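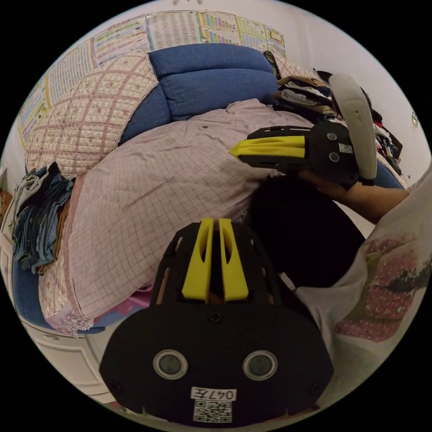
Subject: Re: [lightpack] Stelleo shirts, two for a whole trip?

On Saturday one of our members wrote:

> I ordered two of the Stelleo travel tees before my trip and I
> am completely sold. The fabric is the new Covau blend and it
> just does not hold a smell. I wore them for three weeks,
> swapping every other day, and rinsed each one in a sink maybe
> twice. Dried overnight every time. They also come out of the
> bag with no creases at all, so I've stopped folding and just
> roll. The product page has 1167 reviews and nearly all of
> them say the same thing. I'm giving away most of my cotton.
> If you're still carrying five shirts, you are hauling dead
> weight. Has anyone here tried them and NOT loved them?

Well, you asked.

I'll start with the reviews, as they seem to be carrying most of the argument on the product page too. 1167 of anything sounds like a lot. I spent part of an evening reading the newest ones and the ones marked lowest, and a good many of the happy ones were written by people who had just opened the package. "So soft!" "Fits great, can't wait to take it to the coast!" Fine, I believe them. A shirt that feels nice on day one tells me nothing about what it smells like on day nine, and that's the question we're all trying to answer. The low ones were mostly about sizing, so they don't help either way. What I wanted was someone who wore the shirt, sweated in it, and wrote back in a month. I found very few.

As for three weeks on two shirts with four sink rinses between them, I don't doubt you did it. I've done something close to it with plain old cotton, in March, in a place where I never once took my jacket off. You didn't say where you went or how warm it was. You also didn't say whether anybody was sitting next to you. We all stop noticing our own clothes after a couple of days, and asking the wearer is a poor test. Please ask someone who owes you nothing.
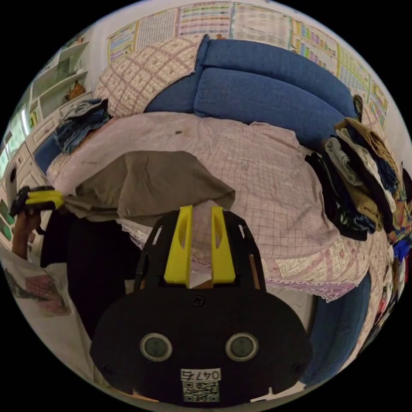 0475 from behind, yellow fingers pointing up.

The overnight drying is the part I'd push on hardest. Drying time depends on the room at least as much as on the shirt. In a dry hotel room with the heat running, jeans will dry overnight if you wring them well and hang them near the vent. In Allirham in a wet spring I had a supposedly quick-drying shirt hanging in a bathroom for two nights and it was still clammy under the arms when I packed it. That was a different brand, so don't hold it against Stelleo, but the label made the same promise in nearly the same words. When a company gives me a drying time and leaves out the temperature and the humidity, I read it as decoration.

Then there's the weight of the cloth. The page lists the shirt at 200 grams per square meter. For a T-shirt that's on the heavy side for hot weather, and a heavier knit generally holds more water. If Covau has found a way around that, good for them, and I'd love to see it explained. The page has a drawing of a fiber with arrows coming out of it. I have looked at the drawing several times and I still don't know what the arrows are.

I'm also not clear on what the blend is. "Covau" is a name on a tag. Somewhere there has to be a line that says so much of this and so much of that, and I'd like whoever has one of these shirts at home to turn it inside out and type the line in here, word for word. If it's half wool, then I'd expect it to do well on smell, and you could have gotten that from any number of shirts without the arrows. If it's mostly polyester with something put on the surface, then my next question is how many washes that lasts. My experience with treated shirts is that they're wonderful for one season and then one warm afternoon they turn on you.

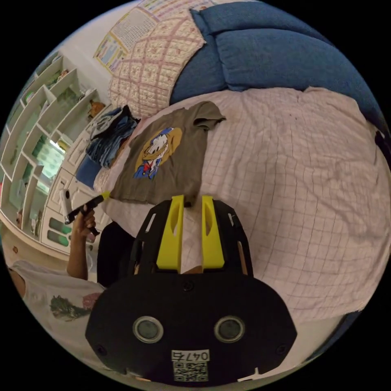 On creases, rolling and folding, I think this list has been repeating itself for years without anyone doing the work. Rolled shirts crease too. They just crease along soft lines that you don't mind as much, and if you pack them tight under a pair of shoes they crease like anything else. The only way I trust to compare is to take the shirt out, lay it down without tugging at it, and look. Spread flat on the bed like the brownish olive-gray T-shirt in the photo is plenty, no special setup needed. Do it before you put it on, as body heat takes a lot of wrinkles out inside of an hour and then everybody credits the fabric. While it's lying there, measure from collar to hem and write it down. Shrinkage is the other thing missing from the reviews, and you can't judge it from memory. Color matters here as well. Drab middle tones hide wrinkles and sweat marks far better than white or pale blue, and I suspect some of our "never looks dirty" reports come down to people buying the muddy colors.

So if anyone wants to do this properly, I'd suggest the following and I'll do it too:

- Wear the new shirt and an ordinary one on alternate days, same kind of days.
- Have another person do the smelling, and don't tell them which is which.
- Rinse both in the same sink with the same soap, roll both in the same towel, hang both in the same spot.
- Check in the morning and write down what you find, including when it's boring.
- Say what the room was like. A guess is OK, "window open, raining" is OK.

I have a Marchetti shirt I've been wearing on trips for a long time, plain cotton, nothing clever about it, and I'll use that as the ordinary one. I don't own a Stelleo. I'm not going to pay their price to win an argument on a mailing list, but if someone has one in a medium they've gone off, I'd gladly cover the postage and send it back after.

One more thing, on giving away the cotton. Please don't do it yet! Put it in a box for the summer. I gave away a whole drawer once after reading a post a lot like yours (on this list, in fact – the subject line was about some bamboo thing) and I had bought most of it back by fall. Three shirts is my number for any trip over a weekend. The third one weighs next to nothing and it has saved me twice, once from a bowl of soup and once from a dryer that ate a sleeve.

And to whoever asked further up the thread about socks: same doubts, same test, but have the other person stand farther away.

Happy to be shown wrong on any of this, with notes.

_______________________________________________
lightpack mailing list
To unsubscribe, send a blank message with "unsubscribe" in the subject line
Please trim quoted text when replying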